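4.3 Adding feeds to a Fendomar dashboard

Applies to Fendomar 5 and later, self-hosted or on a Lostent account.

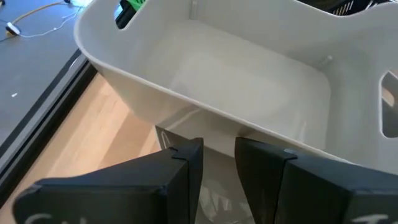 Light gray storage bin with handle openings.

A feed must be logging before it can be placed on a dashboard. Check the Inputs page first. If the time in the Updated column is shown in red, see section 4.1.

1. Log in and open Setup > Dashboards.
2. Click New. The editor opens with a blank grid, 20 pixels per square.
3. Drag a Dial, Graph or Value widget onto the grid.
4. Click the widget, then Configure. Pick the feed from the list, or type its ID (for instance, 572).
5. Enter the units and the maximum. The dial does not scale itself — a reading over the maximum stays at the end stop.
6. Click Save. The button turns gray when the layout is stored.

Note: Value widgets refresh every 5 seconds. Graphs refresh only when the page is reloaded, unless Live is ticked.

Note: A dashboard holds up to 76 widgets. Older Medve wall displays load large layouts slowly.

Caution: Deleting a feed does not remove the widgets tied to it. They remain on the page and show a dash. Remove them by hand in the editor.

Caution: Public dashboards expose the feed IDs in the page address. Do not tick Public for feeds that carry door or occupancy data.

To import a layout from Stiler, go to section 4.4. Import script maintained by Negin Pakzad.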